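Oltard square table, white: three months in a small room

Rating: 4 out of 5

I bought the Oltard in December to replace a round table that had never sat properly against our back wall. It cost 277 with delivery from the Sollutcombe warehouse. It has been used every day for post, reading, jobs that need a flat surface and the odd lunch, so I think I can give a fair account of it.

Delivery and assembly

It came in one box, heavy but manageable for two people. The legs bolt on from underneath with the key supplied. The instructions are drawings only and the third one is wrong: it has the corner brackets facing outwards, and they only fit facing in. Allow an hour. One bolt was missing from mine. Drilonside, who handle the spares, posted a replacement without asking for proof of purchase.

The top

The top is plain white and square, with nothing on it to catch your sleeve. Ballpoint comes off with a damp cloth. Newsprint takes a bit more rubbing if a paper has been left lying for a few days. Tea is fine if you get to it the same evening. I left a ring overnight in the first week and there is still a faint mark if you know where to look.

I have mine pushed up to the brick wall. A square table is much better for this than a round one, as you can use the back for things that stay put and keep the front clear to work at. The plant lives in the far right corner and hasn't needed moving.
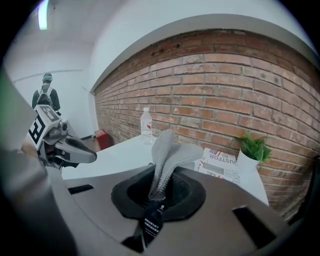
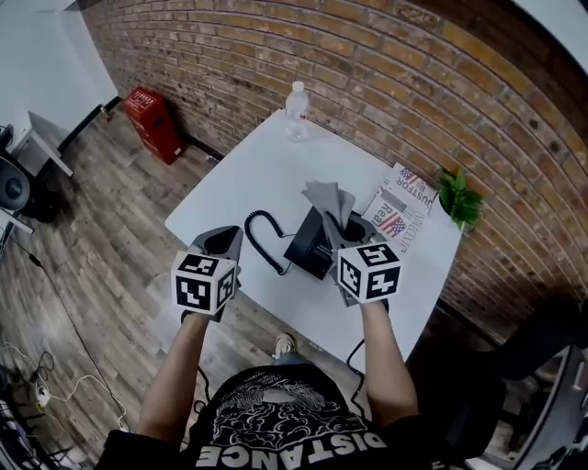 Second photo: the table against the bricks, with the tissue box, newspaper, water bottle and plant on it.

Size

Check this before you order. The Oltard takes a tissue box, a folded newspaper and a coil of cable and still leaves you somewhere to put your hands, but it is a table for one person working or two people eating. Four would be knocking elbows. If you stand to work, as I often do, you can reach the back without leaning on it.

There is no cable hole and no clip underneath. Anything plugged in has to hang over an edge. I had a Michalík desk before this which had a slot at the back, and I miss it. I could drill one, but the guarantee doesn't cover a top that has been cut.

Steadiness

Good on a hard floor. It rocked slightly for the first fortnight until I went round and tightened all the bolts again. The feet don't adjust, so on an uneven floor you will be folding up card. My sister, Lindsay Kingi, has the same table on carpet and says hers has never moved.

The maker claims the top will carry 100 kg. I haven't tried anything near that. A full box of books made no difference to it.

Good points

Easy to wipe down
Sits flush to a wall
Spares sent quickly

Bad points

Mistake in the instructions
Nowhere to run a cable
Feet can't be adjusted
Marks if tea is left overnight

I would buy it again at this price. If they brought out a version with a cable slot I would pay another 20 for it.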